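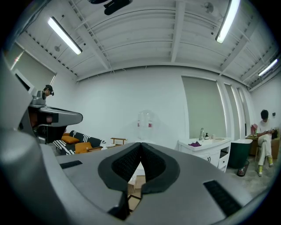 Visit to Trellard, Friday, April 1, 2022

Trellard packs and returns small household goods for other companies. It has started handing the simpler picking jobs to arms, and its guests were shown the part that comes first, where staff do each job by hand with a pair of grippers so that the arms can be taught from the recordings. Four of us went from Entili. We have the same decision coming up about our returns bench.

Sze-wing Cheung met us and took us upstairs. She worked on the packing line until February and now plans the recording shifts. There are 18 people on the rota, all from the line, all on their old hourly rate. The room has a sofa and a sink and is a good deal quieter than the packing floor.

A job is short. Pick something up, bring it to where it should go, let go, start again. The small picture frame we watched being handled at the round glass table is one of the returns lines, and the recorder had its timer showing at the wrist. A person may do up to 100 of these in a shift. The total stood at 3,430 when we asked.

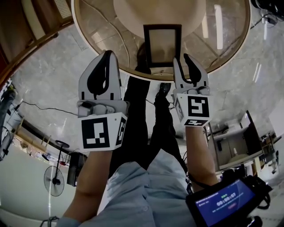

What the staff told us

Most were glad to be off the line. The complaints were about forearms and wrists, as the grippers get heavy by mid-morning, and about having to slow down. A packer who is quick with bare hands has to work at the gripper's pace, and some found that harder than the lifting.

They also asked what happens when there are enough recordings. Sze-wing's answer was that two of the packing benches will go over to arms under the Javimgate contract and that people will be offered checking and resetting work. She could not say how many posts that would be. I would want that number in writing before we started anything similar.

Points for us

Rest breaks were added only after people asked for them. We should have them on the rota from the first day.

Staff choose which goods to record next, and they know which ones go wrong. The Tono software lets them delete a bad attempt themselves, without a supervisor.

Parking is at the back, and the front door is kept locked, so ring first.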